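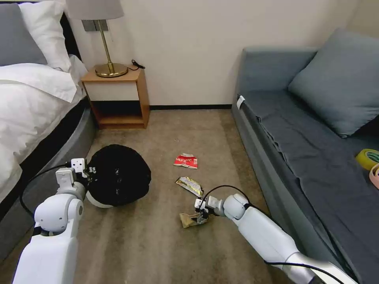 Photo: Zirkdale workshop, head camera

Tuesday, open day, notes typed up the same evening

What a good day! The bedroom litter pickup was the demo everybody wanted to see, and we ended up running it far more than planned. The door counter says 218 visitors, and I think most of them stood at the tape for at least one wrapper.

Setup for the record: both arms on the Pelau base, stock grippers, snack wrappers scattered on the carpet between the bed and the sofa. Right arm holding the crumpled tan one in the photo, left arm down against the black round thing. The red and white wrapper was lying flat, and flat ones are still my favorite problem (the jaws have to come in so low!). Foil is more fun to watch, all those folds to grab.

The people from Brullesico stayed for 2 full runs and asked really sharp questions about grip force on thin packets. I didn't have a good number for them. Must log it next time.

Kids' question of the day: does it know what trash is? Great question, and we talked about it for ages.

To do before the Lüthi visit in February:
- 6 more wrapper types, at least 2 of them clear plastic
- check the cable loop on the left shoulder at full reach
- slower approach near the bedding
- print a bigger sign for the hallway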